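We stock the Skusomura swing sensor at Stenusano because people keep asking for it. We have our doubts, and you should read them before you spend the money.

**Price:** $200, sensor and bat sleeve
**Spare sleeve:** ask at the counter
**Fits:** wood, composite and aluminium bats with a standard knob
**Does not fit:** flared knobs, axe handles, most T-ball bats

## What it is

A small puck that sits in a rubber sleeve over the knob of the bat. You swing, it sends a reading to your phone, and the phone shows bat speed, attack angle and something the maker calls a Contact Grade, scored out of 99. Bat speed and attack angle are ordinary measurements that any hitting coach will recognize. The Contact Grade is a colourful dial and we can't tell you how it's worked out. We asked. The answer was a PDF with the same dial in it.

## Does it work?

Up to a point. Off a tee, the bat speed readings settle down after a dozen swings and then move when the hitter's effort moves. Against live pitching they wander. Check swings get logged as swings, and so, on one rainy evening at the cages, did a kid knocking mud off his cleats.

The box says it will add power to your game. A sensor measures. If a player's hands are slow through the zone, it will tell him his hands are slow, which his coach has been telling him since April for the price of a season's registration.

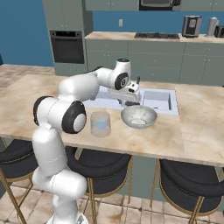

Volkan Akgül wrote to us that we're being too hard on it: his daughter never believed she was dropping her back shoulder until she saw the attack angle for herself, and she's been a different hitter in the second half of the season. Fair enough. That's the best argument for the thing we've come across, and it has nothing to do with the Contact Grade.

## Who should buy it

- Hitters aged 13 and up who already take regular tee work and will look at the same one or two numbers for a whole winter
- Coaches who want something to point at when a player won't listen
- Switch hitters, maybe. You can save a left profile and a right profile, and the gap between them is worth knowing about. You do have to change profiles by hand, and you will forget.

## Who should leave it on the shelf

Anyone under ten. Anyone in a league that hasn't cleared knob attachments for games (ask your umpire-in-chief, don't ask us). Anyone hoping to settle an argument with a teammate, as two of these on the same bat model gave us readings that didn't match, and we have no idea which was closer.

If you only have money for one piece of hitting gear, a Kiltham weighted-base tee and a bucket of decent balls will get more swings out of a kid than this will. The tee costs less, too, and it doesn't need charging.

## Battery, app and the fine print

The maker claims 4 hours of use per charge. We got less in the cold, and a Canadian spring is mostly cold. The charging cable is its own odd shape, so don't lose it.

The app wants an account and an email address before it will show you anything. The free version keeps your last 80 swings and drops the older ones. Keeping them all takes a subscription, mentioned on the back of the box in the smallest type there. We think it should be on the front.
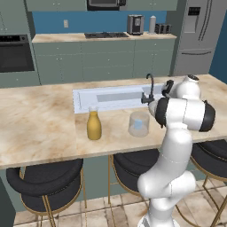

Can you at least export the swings before they get wiped, asked Amerley Amoah in the comments on our old listing. You can, one session at a time, as a spreadsheet. It's in the app under Settings, then Account, then Data, and the column headings don't match the names used on screen. "Path" in the spreadsheet is attack angle.

## Compared with the Kozan

The Kozan clips to the handle instead of the knob and has no grade, no dial and no subscription. It also has an uglier app and a clip that some hitters can feel with the bottom hand. We sell fewer of them and get fewer back.

## Returns

Unopened boxes can come back for a full refund. Opened ones can be exchanged if the puck won't pair or won't hold a charge. We don't take returns because the numbers were disappointing. Bring your own bat in if you aren't sure about the knob, and we'll try a sleeve on it before you pay.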